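About Arnoreck Travel

Home | Destinations | Tailor-made Holidays | About Us | Contact

Arnoreck Travel is an independent tour operator arranging holidays for couples, families and small groups. The company was founded by Geetha Devadiga and Ajith Poduval, who remain its directors, and it now employs 30 people across 2 offices.

Our programme covers 70 hotels and guest houses. Each is visited by a member of staff before it is offered for sale, and the reports are kept by our product department under Bindu Kamath. Properties are inspected again every second year.

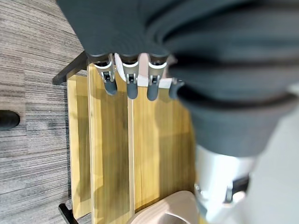 Robotic fingers over a light wooden surface.

Every enquiry is assigned to one consultant, who prepares the itinerary and remains the client's point of contact until the return journey. Written quotations are valid for six days. Changes requested after booking are handled by our reservations team, led by Yanti Nair.

Group travel and weddings abroad are arranged by our sister company, Claeys, to the same booking conditions.

Applications for the trainee consultant scheme open in June and should be addressed to Zlata Kravchuk, Head of Personnel.

Our Offices
Booking Conditions
Privacy Policy
Request a Brochure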